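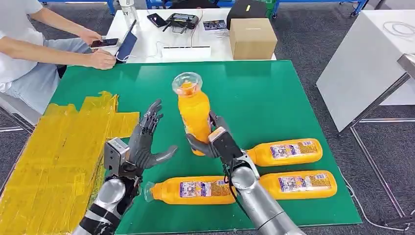 How long should the bottle bench mat stay down before it gets replaced? Until the surface stops wiping clean or the edges begin to lift, and the current green one has done neither.

17 June 2026
Bench 2, bottles and mat

Set up for the orange juice bottles. Went with the green mat again, laid over the white top. Bottles show up well against it and they don't slide the way they do on the bare table. Glare off the ceiling lights is still a nuisance when you're looking across at a low angle. Tried the blinds half down and fully down, no difference, so it is the tubes.

Wiped the mat with the Lurnard cleaner, one pass, then a dry cloth. The Akel spray left a film last time that picked up every fingerprint. I'd like to stop ordering it. There is half a case left in the cupboard, fine for the floor trolley.

Bottles are from the Getton order. Checked caps by hand before putting any of them out. One was stiff, one was a little loose, so both went in the reject bin by the door. The clear tops scuff easily if they get packed against each other, so please put the cardboard dividers back in the carton when you unpack.
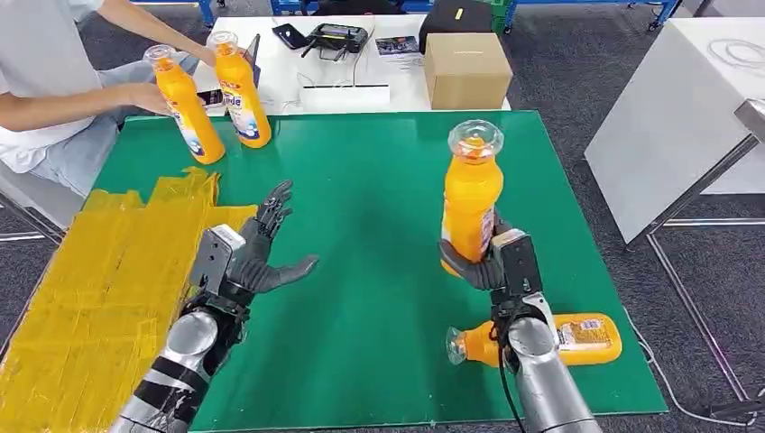

Bench 2: four bottles, one of them on its side, yellow tape at left.

The tape. It has wrinkles in it and I'm not happy with how it looks. Overlapping strips always do this when they go down in a hurry. If anyone relays it, start at the corner nearest you, press each strip with the flat of a ruler, and overlap by less than you think. Old adhesive comes off with the citrus remover from Claeys. Don't use the scraper on the mat.

Stock note: the shelf count sheet says 30 bottles. Leave the sheet alone until the July delivery is in, then do it fresh. The carton code ends in 508 if you need to match it to the order.

Standing the bottles up close together is harder than it sounds. The base is narrow for the height and a knock on the table edge sets the next one going. I've been leaving a hand's width between them where there's room.
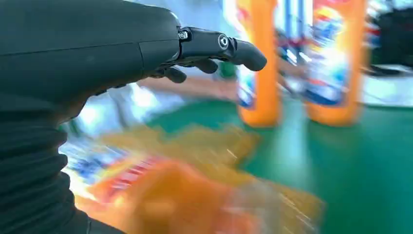 That spacing also keeps the labels from rubbing. On the last lot the print came off where two had been touching in the carton, and then they couldn't be told apart from the older batch. For now I'm putting a pencil mark on the bottom of each new one. Marker wipes off, pencil on a bit of masking tape stays.

To do:
Order another mat in the same green, same size
Ask Lurnard for the larger refill
Put the dividers back in the Getton carton
Relay the yellow tape
Move the reject bin, it's in the way of the door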